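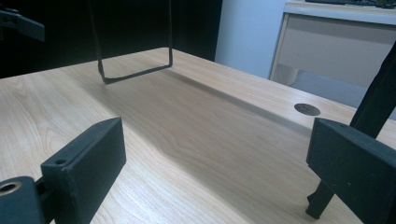
The night shift that feeds Grarnthorpe

6 min read

Tarek Issa starts his dough when most of the town is brushing its teeth. By the time the first bus pulls up outside Tannous, the bakery he has run for 22 years, he has shaped 319 flatbreads and drunk more tea than any doctor would advise. He is also, at five in the morning, the most cheerful man I have ever met.

I'd gone to Grarnthorpe to write about flatbread, and I came home wanting to write about the whole street. Three bakeries sit within a short walk of each other on the hill up from the market, each with its own regulars, its own oven and its own firm views on thyme. You would expect a bit of rivalry. There is some! But when the oven at Esisetti broke down in October, Issa handed Zaid Farah a key to his back door and the two of them baked side by side for nine nights.

"He talks all the time," Farah told me. "I learned a lot, though. I rest my dough longer now."

Longer, in his case, means a full night in the cold. The flour and water go together with a pinch of yeast so small it looks like a mistake, then the lot is left alone until it smells faintly of apples. What comes out of the oven is chewy and blistered, and the edges shatter when you tear them. I ate one standing on the pavement with nothing on it, and then went back in and bought four more for the train.

Salt came up in every conversation I had. Farah holds it back until the dough has had its first rest, so that it starts out stretchy and easy to work. Issa puts his in at the start and thinks the waiting is a fuss about nothing. Both breads are wonderful, which settles nothing at all. 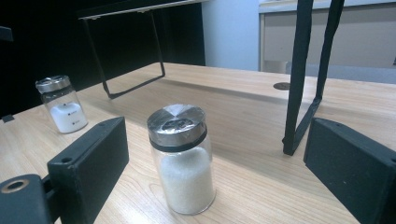

Page last updated: 31 March 2026

The third bakery, Pakero, is the newest, and belongs to Jad Fakhoury, who used to fit kitchens and built most of the counter himself. His thing is the topping. There's the classic thyme and sesame, of course, and a chopped tomato one with chilli that sells out before nine, but the one to ask for is the onion. He cooks the onions down for hours with a little sumac until they are dark and jammy, then spreads them thin, right to the rim. On his busiest day he sold 700 of them, and he still has the till roll pinned up by the door.

What I loved most was the hour just before opening. Elias Kassab, who has delivered bread up and down the hill since he was a teenager, let me ride along in the van, heaters on full, trays rattling behind us. We stopped at two cafes, a school kitchen and a house where a bag is hung on the gate each morning, paid for by the month. The windows were steamed up before we reached the ring road.

If you want to try this at home, Issa's advice is to get the oven as hot as it will go, with a heavy tray inside, and to give it a good half hour more than you think it needs. Roll thin, press the middle with your fingertips so it doesn't balloon, and don't wander off. Four minutes is plenty. Stack the breads in a clean cloth as they come out so they stay soft.

And if yours come out oddly shaped, keep going. Issa's first batch, he says, went to the ducks.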